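Write down the reset

By Dagmar Štěpánek

Most arguments about testing household robots are about scores. I would like to argue about something duller, the reset. Before each trial the kitchen has to go back to a starting state, and in most of the reports I read, the starting state is one sentence long.

Last November two teams sent me results for the same task, moving a small item from the counter to the sink. One reported success in almost 60 percent of trials. The other did far worse and assumed its controller was at fault. Oldřich Krajčí spent an afternoon with both sets of files and found that the first team put every object back in exactly the same spot. The second moved them a little each time. Both had written "objects placed on counter."

Simulation was supposed to fix this. It does make it easier to fix, but a random seed only helps if it gets published, along with the range the objects are allowed to move in. Plenty of groups publish neither. At Asel we were no better until Vlasta Čierny refused to sign off on a report that left them out. She was right and it cost us a week.

My proposal is short. Every test report should carry four items: the starting position of each object, how far it may vary, the starting pose of the arm, and what ends a trial. The last one matters more than people think. If a pail tips over on the counter, some labs stop and some carry on, and the scores can't be compared after that.

I also think clutter should be listed even when the task never touches it. A bowl near the back wall changes which paths are open to the arm. So does a faucet.

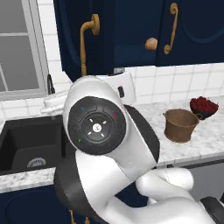 Simulated kitchen counter with the arm reaching over it, a brown pail near the front edge and a filled bowl farther back.

Igor Zeman objects that small groups will find this a burden. I don't agree. The simulator already holds all of these values, and writing them to a file is a morning's work. Physical labs have a harder time – they need tape marks and a tape measure – and I would give them longer to comply.

What I would not do is make it optional. We tried that with the Jovgate checklist, and after two years the people filling it in were mostly the people who had written it.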